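Ritemville Growers List
Message 639
Subject: Re: Leggy tomatoes, and when to start everything else
Date: Sun 19 January

Replying to the post from the Flarstead end of the valley, which I've left in below so people can see what I'm answering. I've put my replies after each part.

> I am new to the list and in my second year at this. Last year I started tomatoes and peppers on the kitchen windowsill in early February. The tomatoes came up fast and then got very tall and thin. By April they were falling over. The peppers hardly came up at all. I moved here from a warmer place and I don't trust my old dates anymore.

February is too early for tomatoes here unless you have lights and somewhere to put big plants in April. We can get a frost well into May, and Flarstead is usually a bit behind town. Count back from the day you expect to plant outside. I start tomatoes in the middle of March and they catch up with anything started earlier. A tomato that sits in a small pot for ten weeks stops growing and sulks for a month after you put it out.

Peppers are the other way around. They are slow and they want heat at the root to sprout. Start those first, three weeks or so ahead of the tomatoes. A windowsill in winter is cold at night even when the room feels fine, and I expect that was the trouble. Mine go on top of the refrigerator until I see the first loop of stem, then straight under the light that same day. If you leave them up there in the dark for another two days you will have the same thin seedlings you had with the tomatoes.

Onions and leeks can be started now. So can celery if you like growing celery. I gave it up.

> Is a south window really not enough? The seed packet said "sunny windowsill." I don't want to spend a lot of money on this.

It can be enough in late March. In January and February it isn't, at least in any house I've lived in here. The days are short and the glass faces a gray sky most of the week. Seedlings stretch toward what light there is and the stems never thicken.

You don't need grow lights with a fancy label. I use two plain shop lights, the long kind, hung on chain over a shelf in the basement. They're on for fifteen hours a day on a cheap timer. Keep the tubes close, a hand's width above the leaves, and raise the chain a link or two as the plants grow. Most people who tell me their lights don't work have them hung three feet up.

If you are stuck with the window, start later, turn the pots every day, and pick the room that stays coolest. Cool and dim gives you a small sturdy plant. Warm and dim gives you what you had.

> What does everyone use for soil? I used a bag of potting soil from the hardware store and it had sticks in it and dried out like a brick. Then I got little flies.

Bagged potting soil is fine for plants that already have a root system. For seeds I want something finer. I've been using the Eltier seed mix for a few seasons. It's ground fine and doesn't have chunks in it. The price went up again, so last year I stretched it with my own sifted leaf mold, one part in three, and saw no difference except a few stray weeds.

Whatever you buy, wet it before you fill anything. Put it in a bucket, pour in warm water, stir, and leave it an hour. Dry peat mix floats, and if you water it from above after sowing, your seeds go with it and end up in one corner. You want it damp enough to hold together when you squeeze it, with maybe a drop or two coming out.

The flies are fungus gnats. They come in with the bag or find the wet soil on their own. Let the top dry out between waterings and water from underneath. Yellow sticky cards catch the adults. They don't do much harm to a healthy tomato but they will finish off weak seedlings, and they are annoying in a kitchen.

> Do I have to buy the plastic cell trays? Mine cracked when I tried to get the plants out. I have seen people use egg cartons and yogurt tubs and cups and all sorts.

Egg cartons I would skip. There's no depth to them and the cardboard pulls the water out of the soil faster than you can put it back. Yogurt tubs are good if you eat that much yogurt. Toilet paper tubes work for sweet peas and not much else, and they grow a fur of mold.

Cups are what I've settled on for moving up tomatoes after their first true leaves. They're deep enough to bury the stem, they stand close together in a tray, and you can write the variety on the side. Poke three holes in the bottom with a nail, from the inside out, so the ragged edge ends up outside and the water drains. Fill to a finger's width below the rim. If you fill them level, the water runs off and takes soil with it.

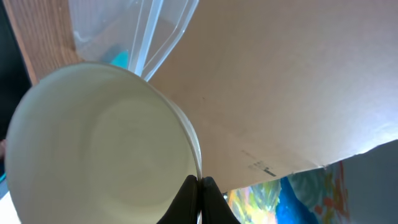

White cup with a rolled rim, looking down inside.

Paper ones will last long enough for tomatoes if they're the lined kind for hot drinks. The unlined kind goes soft at the bottom in two weeks and you find out when you pick one up. Plastic ones can be washed and used again for a few years until they split down the side. Either way, tip the cup over, tap it, and let the plant slide into your hand. Don't pull on the stem. If it won't come, slit the side with a knife. Do not plant the lined ones in the ground thinking they will rot. I dug one up whole after two summers.

One warning on white or clear plastic. Light gets through the thin ones and you'll see green algae growing down the inside. It doesn't hurt anything. It looks bad. Set them in a box with sides if it bothers you.

> I also wondered about watering. I think I drowned the peppers but I'm not sure, because the top always looked dry.

Lift the pot. That's the only test I trust. Pick up one you just filled and watered, and remember the weight. When it feels light, water. When it doesn't, leave it alone, whatever the surface looks like. After a week or two you'll be able to do it without thinking.

Put the water in the tray and let it come up through the holes. Give it half an hour, then pour off what is left. Seedlings standing in water overnight will rot at the base and fall over, and once that starts in a tray it goes from one plant to the next. A small fan running on low across the tops helps a lot with that, and it also makes the stems stronger.

Don't feed anything until it has true leaves. Then use whatever you have at a quarter of what the label says.

> Last thing. Where do people around here buy seed? The rack at the store was mostly the same six tomatoes.

I order most of mine from Mac Suibhne. The catalog is plain and the descriptions don't oversell. Their short-season tomatoes have done well for me, and they give days to harvest counted from planting out, which a lot of places leave vague. Order soon if you want the small packets of anything popular. By March they're down to the bulk sizes. I once let myself get talked into a bag of 2,000 leek seeds on the grounds that it was a better price. Leek seed is poor after the second year. I gave away what I could and threw out most of it.

Check with the library in town too. There's a drawer of saved seed by the back door, mostly beans and squash. Beans are safe. Squash crosses with everything in the neighborhood, so treat it as a gamble, and if the fruit tastes bitter don't eat it.

Hardening off wasn't in your post, but you will need it in May. Plants raised indoors burn in full sun and the wind breaks them. Put them outside in shade for an hour or two the first day and bring them back in. Give them a bit more each day for a week or ten days. Pick a cloudy stretch to start if you get one. I lost a whole tray once by leaving them on the deck while I went to get gas and then stopping for lunch. The leaves went white and papery. Some grew back from the base, too late to be any use.

If you want a rough order for this year, it's onions and leeks now, peppers and eggplant in late February, tomatoes in mid March, and basil and the cabbage family around the end of that month. Cucumbers and squash wait until May. They hate being moved, so give them a pot to themselves and don't start them more than three weeks before they go out. Everything else on my list goes straight into the ground.

People closer to the river will want to move all of that back a week. I'm up the hill on the north side of Ritemville, and the cold air drains away from me. If anyone keeps a frost record for Flarstead, please post it to the list. The dates I have for down there are old.

I have spare Sun Gold type seed and more dill than I can use. Reply off list if you want either. I'm also still looking for a heat mat, the long size, working or not as long as the cord is sound.

--
To stop receiving this list, send a blank message with the word leave in the subject line. Please trim quoted text when you reply.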